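**Call for participants: help us work out why our grippers let go**

Posted Apr 24, 2022 by the Furnora bench team

We're looking for people to come and spend part of June with us chasing a fault. It's a good fault! It has kept us busy all autumn, and we think a few fresh sets of hands and eyes would get us a lot further than we've managed on our own. 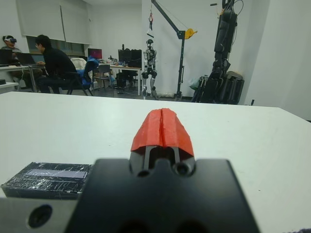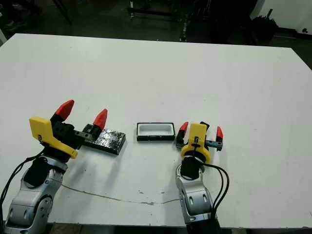
Furnora is a study of two-armed handling of small flat items: picking up, passing across, setting down. Over 2,435 logged attempts the arms did well at nearly all of it, and then there's the other pile. In 278 of those attempts a jaw opened when it hadn't been told to. The item dropped, the arm carried on with its motion as though it were still holding something, and the operator had to hit stop. Most drops were harmless. One in March wasn't quite. An arm that thought it was still loaded swung lower than it should have and caught Oana Nedelcu on the back of the hand while she was reaching in to reset the table. She had a bruise and was back the next day, but we stopped all sessions that afternoon and wrote it up properly.

Since then we've changed the reset rule (both arms parked and powered down before anyone reaches over the table, every time), moved the stop button to the operator's side, and slowed everything down. What we haven't got is the cause. Ferhat Saraç suspects the command link is losing messages when both arms are busy. Gheorghița Ursu thinks it's the fingertips creeping under load and the controller reading that as a release. They've each got decent evidence and they're both very keen to be proved right, so come and settle it.

**What you'd be doing**

You'd operate the arms through short pick-and-place runs at reduced speed, with one of us on the stop button the whole time. Between runs you'd go through the logs with us and mark the moment you felt something go odd. We care a lot about that last part. People who have driven the arms often notice a hesitation well before it shows up in the numbers, and we've been terrible at writing it down.

**Who we'd like**

- Adults with full use of both hands
- Some experience with machinery, game controllers, sewing, model building, anything fiddly
- Comfortable saying "stop" early and often

No robotics background needed. If you do have one, tell us, as we'd love a couple of people who can read a controller log and argue with Ferhat.

**Practical bits**

Each participant does 2 sessions, a morning and an afternoon on different days. There's a safety induction first, and it's a real one with a walk-through of the March incident report. Travel is reimbursed and lunch is on us. You can withdraw whenever you like and still have your travel covered.

To put your name down, write to Margareta Coman at the Furnora desk with a few lines on what you do with your hands and which days in June suit you. Erick Gachanja looks after the incident report and will send you a copy before you decide, if you ask.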